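Search news and releases
Enter keyword

MEDIA RELEASE
29 May 2018

Can a robot tidy the bathroom yet? Casa program opens its doors to find out

SKANUSBERG: The humble household chore is turning out to be one of the most absorbing problems in robotics, and the people working on it at Tistotlow want the public to come along for the ride.

Tistotlow has begun the second stage of Casa, a program that asks a plain question. Can a machine do the ordinary jobs that fill up a household's week? Casa isn't concerned with walking, dancing or chess. It's concerned with towels, cups, toothbrushes and taps, and with all the fiddly little decisions people make about them before they've properly woken up.

The short answer is "some of it, some of the time", and the team is thrilled to be able to say even that much.

"People ask me when they can have one at home, and I always ask them which job they'd hand over first," said Sherif Ragab, who leads Casa. "It's nearly always laundry or the bathroom. Those are wonderful problems! A towel never sits the same way twice. A cup is easy until it's at the back of the bench with something leaning out of it, and then you find out how much your own hand has been doing for you all these years."

Stage two is built around a list of 18 bathroom and linen chores, chosen after 600 households in and around Skanusberg told the team which jobs they repeat most often and which they put off. Picking up a cup and setting it down somewhere else is on the list. So is putting a toothbrush back where it lives, straightening a towel, wiping around a basin and returning small items to a shelf. Each chore is tried over and over, with the objects shifted a little between attempts, and every attempt is logged whether it goes well or badly.

Casa, stage two: towel work and the bathroom vanity

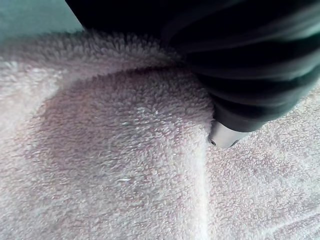
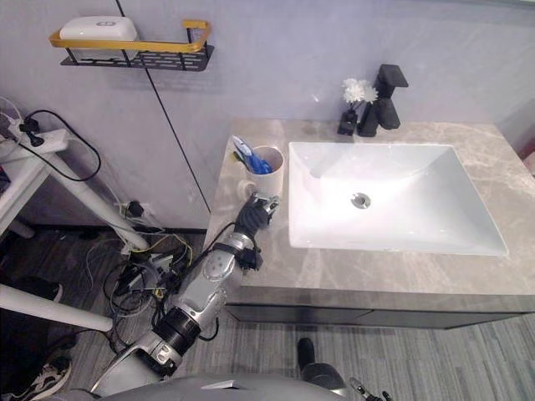
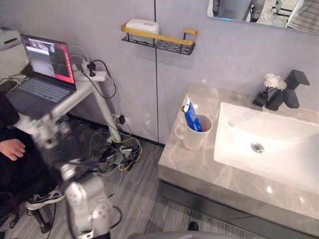
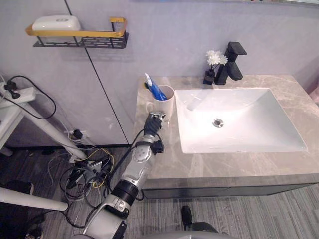 The program aims to log 4,000 attempts across the full list before stage two wraps up in October. The first 2,000 are already in, and they make fascinating reading.

Rigid objects are where the most ground has been gained. When a mug is close to the front of the bench and has clear space on every side, the robot now manages the pick-up in most attempts. Move the same mug towards the wall and the success rate falls away, as the arm has to come in at an awkward angle and the fingers have less room to open. Anything standing in the mug changes the job again. A toothbrush or a tube shifts the weight and can tip at just the wrong moment.

Soft things are much harder. Thick terry towelling folds under its own weight, hides its edges and springs back after it's pressed. Finding a corner in a bunched towel takes a person a second or two and hardly any thought. For the robot it can take several tries, and there are days when it takes hold of two layers and carries on quite happily as though it had one. Folding a towel neatly from a heap is still beyond the system more often than not, and the team has no plans to dress that up.

"I love the towel," said Ragab. "It humbles everybody. We had an excellent run with cups, we were all very pleased with ourselves, and then we went back to the towel and spent a fortnight on one corner. But the attempts are getting better, and you can see it in the logs from month to month. That's a great feeling."

Speed is the other matter still to be sorted out. Even on chores the robot completes reliably, a person would finish well ahead of it. Tistotlow's view is that pace can wait. A slow machine that puts the cup back in one piece would already be useful to someone with sore hands or limited reach, and several of the households surveyed said exactly that in their comments.

Software for planning the arm's movements is being developed with Tawfik, which joined the program at the start of stage two. Tawfik's engineers are concentrating on reaching past obstacles such as taps and vases, and on what the robot should do when a grip begins to slip.

Results for all 18 chores, including the ones that don't work, will be published when the stage closes. Residents of Skanusberg are warmly invited to suggest chores for stage three, and no job is too small or too dull. Current front-runners are matching socks, changing a pillowcase and emptying the cutlery basket of a dishwasher.

Media enquiries: Casa program office, Tistotlow, Skanusberg

Related releases
Households name the chores they'd give away first
Tawfik joins Casa for stage two
What we learned from stage one: cups, lids and handles

Contact us | Privacy | Copyright Tistotlow 2018 | Back to top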